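Notes for the Thursday talk, "Shopping for One Week at a Time"
Sedolport Library, downstairs room, doors at 6:30

(Wait for the folks at the back to find chairs. Say hello to the people who came in April for the freezer talk.)

Good evening, everybody, and thank you so much for coming out. I know it's a weeknight and I know some of you had to park all the way over by the Kirkus building, so I'm going to try to make it worth the walk. I'm going to talk for a while, and then I'd really like to hear from you, because the best trick I use at home came from a woman sitting in this very room a while back.

So let me start with my own kitchen, which used to be a mess. I shopped the way my mother shopped, and my mother had five children and a cellar. I had two of us at the table and a refrigerator that came with the apartment. I'd come home with a cabbage the size of a bowling ball and feel very thrifty about it, and ten days later I'd be carrying most of that cabbage out to the compost.

(Pause. People usually want to tell me about their cabbage here. Let them, but keep it short.)

What changed things for me was writing down what we threw out. I didn't weigh it or anything fancy, I just kept a pad on the side of the fridge and put down what it was and what I'd paid. At the end of the first month the pad said 53 dollars. I added it up again because I didn't believe it. Most of it was salad greens, bread, and those little tubs of herbs I always buy with such good intentions.

Now, the plan. I look in the refrigerator before I write the list, and I mean I move things and look behind them. Then I pick three suppers, just three, and I shop for those. The other nights take care of themselves with leftovers, eggs, soup, or an invitation if we're lucky. If you plan all seven suppers you'll feel wonderful on the day you plan them and terrible by the middle of the week, at least if you're anything like me.

(Next slide. Take a sip of water.) 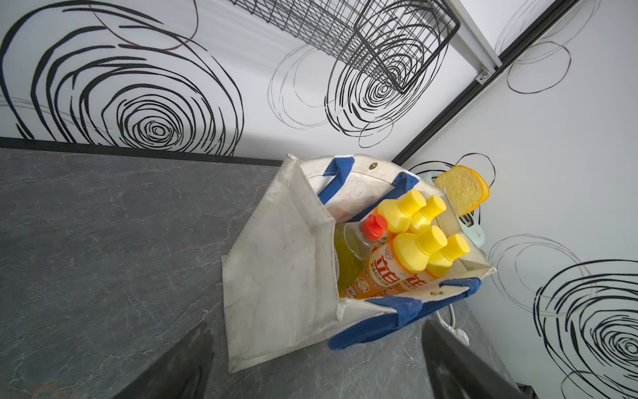
Canvas tote with blue handles, on the counter.

I want to say a word about bags, and I don't mean the plastic-or-paper argument, which we could have all night. I mean size. When I shop with a cart, I fill the cart. When I shop with one tote on my arm, I stop when it gets heavy, and by then I've usually got what I came for. So try it for a couple of weeks, one bag and one list, and see what your pad says afterward.

Let me move on to the market, because I always get asked. I buy my onions, carrots and beans at the Tsegaye stand, and I buy them loose, by the handful. Loose is the whole secret if you're cooking for a small household. You can ask for 400 grams of beans, or you can just hold up your hands and say "about this much," which is what I do. I've never once been made to feel silly for buying a single leek.

(If asked about prices: yes, loose can cost a little more per pound. Go back to the pad.)

Bread. We slice the loaf the day we buy it and freeze half. I held out against this for years, since I thought frozen bread was a sad sort of thing, and I was wrong, it toasts beautifully. The seeded loaf from Grarow does especially well. Put a bit of wax paper between the slices or you'll be prying at them with a butter knife before breakfast.

(Pass the sign-up sheet for the soup evening. Ask who needs a ride home. Then questions until 8, and remember to repeat each question for the back row.)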